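Steltance library to close for repairs until October

9 September 2018

Steltance library will shut its doors at the end of this week so that the roof over the main reading room can be replaced. The building is due to open again in October, and a smaller service will run from the Zatilon Centre on the other side of the river while the work goes on.

The roof has leaked since the winter before last. Buckets have stood between the local history shelves for most of this year, and the large-print section was moved twice to keep it out of the way of drips. A survey in the spring found that the timbers under the north slope had softened and that patching would no longer do. The money for the repair was agreed in July. 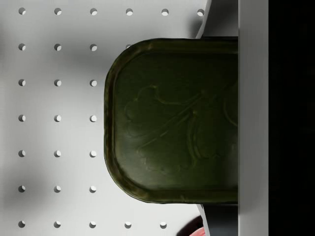
Reading time: 6 minutes

Work starts with the scaffolding, which will go up along the north wall and across the front of the building. The footpath on that side of the road will stay open but will be narrower than usual. Two parking bays outside the main entrance will be taken out of use, including one of the bays for blue badge holders. A replacement blue badge bay has been marked out by the chemist's.

The contractor, Pimeck, expects to strip the old slates in the first few days and will save as many as it can. Those that are sound will go back on the front slope, where they can be seen from the street, and new ones will be used at the back. The gutters and two of the downpipes will be changed at the same time. Working hours are eight until five, with no noisy work before nine.

Neighbours in the terrace behind the library have been sent a letter giving the hours and a telephone number to ring if there is a problem. Some of them had asked for the skip to be placed at the front of the building instead of in the lane, and this has been agreed.

What happens to loans

Nothing borrowed from Steltance will fall due while the library is closed. All loans that would have ended in that time have been moved on to the week after it opens again, and nobody needs to ring or go online to renew. Fines already owed stay on the account but will not go up.

The limit on adult tickets has been raised to 15 items until the doors close, so readers can stock up. Children's tickets have the same limit. Audiobooks count towards it, but newspapers and magazines taken from the exchange rack do not.

The book drop in the front wall will be sealed from the first morning of the work, as it will be behind the scaffolding. Books can be handed back at the Zatilon Centre or at any other library in the county. Readers are asked not to leave them on the step.

Reservations made before the closure will be sent to the Zatilon Centre. Anyone who would sooner pick theirs up somewhere else can ask for it to be moved, either at the desk or by telephone. There is no charge for this, though it can take up to a week for the van to come round. 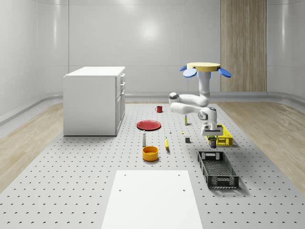
The service at the Zatilon Centre

The temporary library will be in the ground floor room to the left of the entrance, where the polling station is usually held. It will carry 1657 books, most of them novels and children's titles, along with a small shelf of travel guides and cookery. Stock will be changed once, halfway through. Readers looking for anything else can order it from the catalogue in the usual way.

Opening hours will be ten until four, with a late evening until seven once a week. The late evening will be the same one as at the main building. There will be no opening over lunch, between one and two, as there will only be enough staff for one desk.

Three computers will be set up for public use, against nine in the main building. Sessions will be limited to an hour when others are waiting. Printing will be in black and white only, at the same price per sheet as before. The photocopier is too heavy to move and will be covered over and left where it is. The nearest public copier is in the post office.

The room has step-free access from the car park, and there is a toilet on the same floor. The number 80 bus, which stops outside the library now, does not cross the river. Readers coming by bus will need to change at the station or walk over the footbridge - it takes less than ten minutes on the flat, but there is a ramp at the far end that some people may find steep.

Groups and events

Most of the groups that meet at the library have found another place for the few weeks it is shut. The morning story time for under fives moves to the Zatilon Centre and keeps its usual start time. Places will be limited because the room is smaller, and parents should collect a ticket at the desk on the day. Pushchairs can be left in the hall.

The afternoon reading group will meet in the café at Shibata, the garden centre on the ring road, which has offered its back tables free of charge. The book for the month has not changed and copies are already at the desk. The evening reading group has decided to take a break and will start again once the building is open.

The family history help sessions cannot be moved, as they depend on the microfilm readers. People who had booked a place have been offered a later one. The parish registers on film will be stored with the rest of the local history collection and cannot be seen during the work.

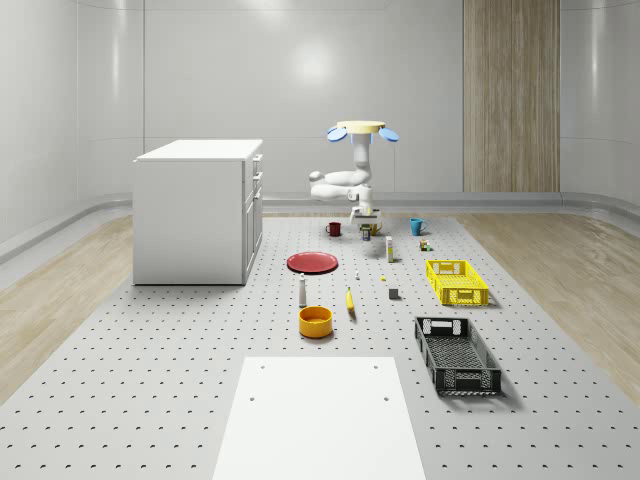 The knitting circle is still looking for a room. It meets for two hours in the early afternoon and needs good light, tables that can be pushed together and somewhere to make tea. Anyone who knows of a suitable place, and one that does not cost much, is asked to leave a note at the desk before the closure.

The homework club will carry on in the secondary school's own library for pupils who go there. Younger children who used the club can come to the Zatilon Centre after school, where a table will be kept for them until closing time, but there will be no member of staff to help with the work itself.

Book sale

To save moving them, the library is selling some 300 withdrawn books from trolleys by the front desk. Hardbacks are 50p and paperbacks 20p, and there is a box of jigsaws at £1 each, which have not been checked for missing pieces. The sale runs until the last afternoon. Money from it will go towards new cushions and a rug for the children's corner, as the old rug was under one of the leaks and has had to be thrown away.

Anything left over will go to the charity shop in the precinct. The library cannot take in donated books until further notice, as there is nowhere to keep them.

When it opens again

The date for opening in October has not been fixed and depends on the weather. High winds would stop work on the slates, and if more of the timber turns out to be soft the job could run on by a week or so. A notice will be put up on the library door and at the Zatilon Centre once the date is known, and it will also go on the county's web pages.

Readers will find few changes inside. The reading room ceiling will be painted, the strip lights replaced and the stained carpet tiles under the north windows taken up. The local history shelves are to go back where they were. The large-print section will stay in its present spot near the entrance, as readers who use it said they found it easier to reach there.

The clock over the door, which stopped in the spring, is not part of the work. A separate quote is being sought for that.

Questions about the closure can be put to staff at the desk until the end of the week, and after that at the Zatilon Centre during opening hours. The library's telephone number stays the same and calls will be passed on.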